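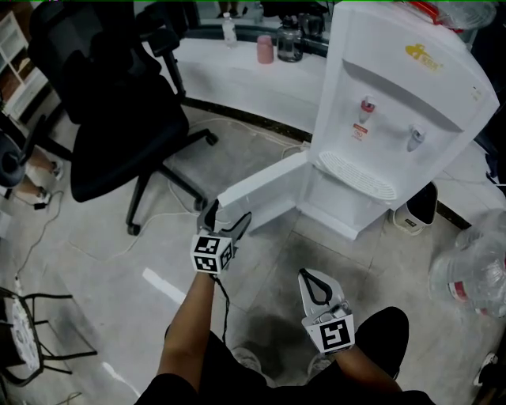

White floor-standing dispenser, hot tap on the left, cold on the right.

Bring back the free public tap. Said it before, saying it again, and the Rundell council can roll its eyes.

Walked the length of Sorkari Street on a hot Thursday. 32 storefronts, 9 of them selling bottled water. Public fountains? 2. One bagged up and taped since October. The other dribbles. Thats a choice somebody made, budget line by budget line.

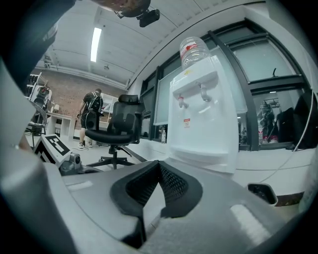 And please don't tell me people can just buy a drink. Kids walking home from Isah Park can't. The guy who sleeps by the bus shelter can't. Old folks skip it and get dizzy instead.

Cost? Stilon, half our size, put fountains back at every bus stop. No tax revolt. People fill up, they move on.

We'll spend on banners. On planters, for petes sake, and we water the planters! So water the people. Start with the taped one. Fix it before teh summer.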